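Armario de seguridad Tellavis 700 para la custodia de equipo policial

Referencia 3024. Fabricado por Pálfi y distribuido por Oltstead.

El Tellavis 700 es un armario de acero para guardar armas cortas, emisoras, grilletes y documentación de servicio en comisarías, jefaturas de policía local, puestos de control y dependencias de seguridad aeroportuaria. Se ancla a pared o a suelo y puede instalarse solo o en batería con otros módulos de la misma serie.

Cada compartimento tiene cerradura propia. El agente abre el suyo con tarjeta y código personal; el responsable de turno dispone de una llave maestra mecánica para el caso de corte eléctrico. El registro de aperturas guarda los últimos 500 movimientos y se descarga por puerto USB en un archivo de texto. No necesita conexión a la red del edificio.

Contenido del suministro

Armario montado, sin anclajes para tabiquería ligera
Llaves maestras: 2
Bandejas interiores con forro de espuma
Fuente de alimentación y cable
Manual de instalación en español y plantilla de taladro
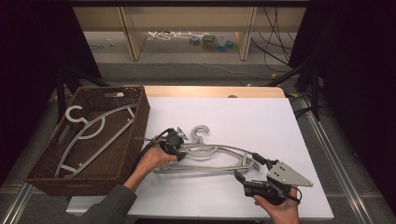
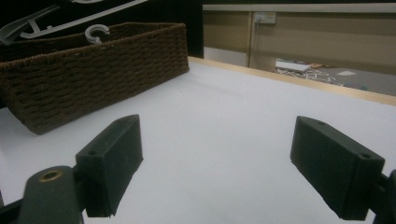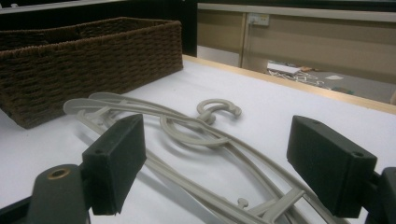 Características técnicas

Ancho: 700 mm
Fondo: 500 mm
Material: chapa de acero plegada, pintura en polvo gris
Puertas: apertura a la derecha, bisagra interior
Alimentación: red eléctrica, con batería de respaldo
Uso: interior

Módulo Endcombe para uniformidad

El módulo Endcombe es un cuerpo opcional que se coloca junto al armario y comparte su cerradura electrónica. Lleva barra para colgar la ropa y un estante inferior para botas o casco. Se pide por separado y tiene el mismo fondo que el Tellavis, de modo que los frentes quedan alineados. La barra se monta a dos alturas.

Instalación

La pared debe ser de hormigón o ladrillo macizo. Antes de taladrar, compruebe con la plantilla que las puertas abren por completo y que queda acceso al tornillo de nivelación trasero. El alta de usuarios se hace desde el teclado frontal, con la tarjeta de administrador. Si se instalan varios módulos en batería, el que lleva el teclado va siempre en el extremo izquierdo.

Plazo y garantía

Los pedidos se preparan en la fábrica de Pálfi y se entregan a pie de edificio. La subida a planta y el anclaje se presupuestan aparte. Garantía de dos años en cerraduras y electrónica. Los pedidos recibidos en agosto se tramitan en septiembre.

Para solicitar presupuesto, indique la referencia 3024, el número de módulos y el tipo de pared.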